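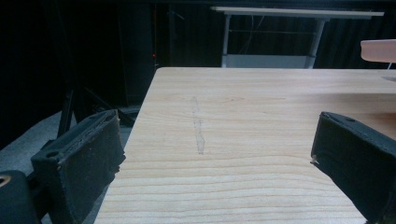 Table top, bench 2 -- May, mid-afternoon

I finally sat down with the pale table this afternoon, the one Dirk Hollmann has been asking me to look at ever since the Makokha order came up, and I'm writing it all down while it's fresh (and while the tea lasts!).

First the scuff. It's a narrow grayish streak running up and down, a little left of the middle, and I've gone back and forth on whether it's a shallow scratch or something left sitting on the surface. It looks a touch rougher than the wood on either side of it. My plan is to try a damp cloth and plenty of patience before anybody reaches for paper. If it lifts, lovely. If it doesn't, I'd like Dirk to run a fingernail over it and tell me what he thinks, he has a much better feel for these things than I do.

The grain is a real pleasure on this one. Long bands most of the way, then tighter and darker lines bunching up toward the near edge, a pattern I could look at all day. I'd hate to sand through any of it, so please, no power tools on this top until we've talked!

Dirk's other question was the sheen. I'd call it soft, and it gets bright enough where the light lands that the grain nearly washes out. Worth remembering when we compare it with the Testetlow sample -- look at both from the same side of the bench, or we'll argue all evening over nothing.

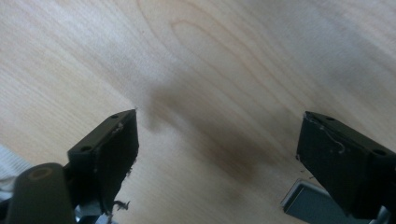 Looped grain and soft sheen, with the dark smudgy patch across the middle.

I can't settle from the picture whether that brown patch is shadow or stain, so it goes on the list to check with the lamp moved over to the other side. If it's a stain I'll start a separate page for it, after 181 in the Jondberg binder, and leave a note for Dirk on the bench.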